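4.2 Venue listings as evidence of nightlife supply

Much of the recent writing on gay nightlife leans on online directories. The appeal is easy to see. A directory is free, it covers many towns at once, and older copies of it can often be recovered, which gives the researcher something that looks like a time series. We began this project with the same plan and grew less comfortable with it as the work went on. This section sets out why we treat the counts in Section 3 as a weak upper bound on the number of places where a person could go out on a given night.

The Cabello directory listed 186 gay bars, clubs and mixed venues in the study region when we copied it on November 19, 2021. We take no issue with the size of the list. Our doubts concern what a line in the list stands for. An entry on Cabello is created by whoever fills in the form, and it stays up until someone asks for it to be taken down. Owners have good reason to add a venue and almost none to remove one. A bar that has closed costs the directory nothing, and it still draws page views from people searching for the name. Earlier authors have read a flat line in the number of entries as a sign that the scene is holding steady. It could just as well mean that no one is cleaning up the list.

The category labels are no firmer. "Gay club" on Cabello covers a dance venue open most nights, a straight bar that hosts one drag show a month, and a promoter with no fixed address. The rival directory, Vullow, splits these into separate types, but the type is picked by the person who submits the entry, and we found the same address under two headings more than once. Zabala has argued in our project meetings that users understand the labels loosely and are not misled by them. That may be so for someone choosing where to spend an evening. It does not help anyone who wants to run a regression on the labels.

We therefore checked a sample of entries by hand. Echevarría drew 20 venues at random from the Cabello list and visited each of them in March, on a night when the listing said it would be open. Paper flyers, drink menus and door cards were collected wherever they were on offer and brought back to the office in Gindport to be coded.

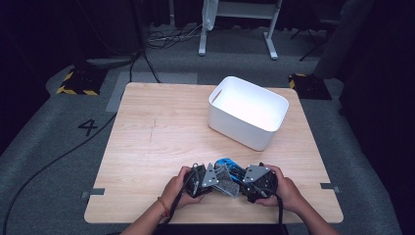
Figure 4. Table and storage bin.

The second source of error is popularity. Both directories rank venues by user rating, and several studies use the rating as a stand-in for attendance. We see little ground for this. Ratings are left by people who went, enjoyed or hated the place, and felt like typing; regulars seldom bother. A venue with a loyal local crowd can look as bare online as the white plastic bin in Figure 4 and be full every weekend. The opposite case worries us more. The Mosimau, the top-rated club in our region, had over 3,000 ratings, and many of the ones we read were short, alike in wording, and posted in bursts. We cannot show that they were bought. We can say that we would not wish to defend a finding that rested on them.

It might be objected that these faults are spread evenly and so wash out in a large enough sample. We doubt it. Stale entries should be more common in small towns, where fewer users are around to report a closure, and inflated ratings should be more common in cities, where venues compete for visitors. Both errors would then line up with population, the very variable most of this literature uses to explain nightlife supply. A larger sample would only make the biased estimate look more precise.

For these reasons the models in Section 5 leave ratings out altogether and use the directory counts only in the robustness checks. Readers who prefer the usual measure will find it there, and are free to make of it what they can.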